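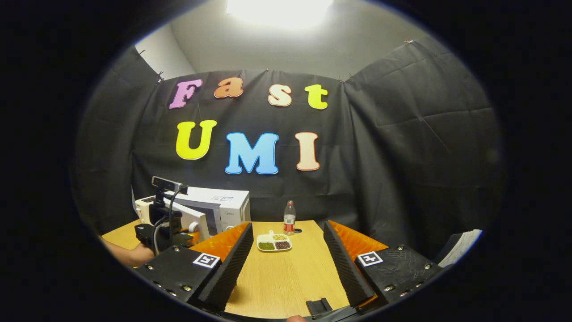

19/03/2025

**A fresh corner for the Garnthorpe hall**

If you haven't stopped by the Garnthorpe community hall since December, you may want to poke your head around the door, as the old tea corner has had quite a makeover! Liudmyla Vasylenko and her neighbor Petro Hutsuliak spent five evenings on it, and they're as pleased as can be with how it came out.

The black cloth now hangs from clips along the wall, with foam letters in cheerful colors spelling "Fast UMI" over the wooden table, and the white microwave has its own spot on the left. "I kept moving the letters up and down," Liudmyla told us, laughing, "and then Petro said to leave them be, so I did." The creases in the cloth will get a going-over with Larysa Zinchenko's iron one of these days (she has offered twice already, bless her).

Folks who'd like to lend a hand with the shelves in the next room, which still want sanding and a coat of paint, can leave their name with Larysa at the front desk. There will be soup for everyone who comes.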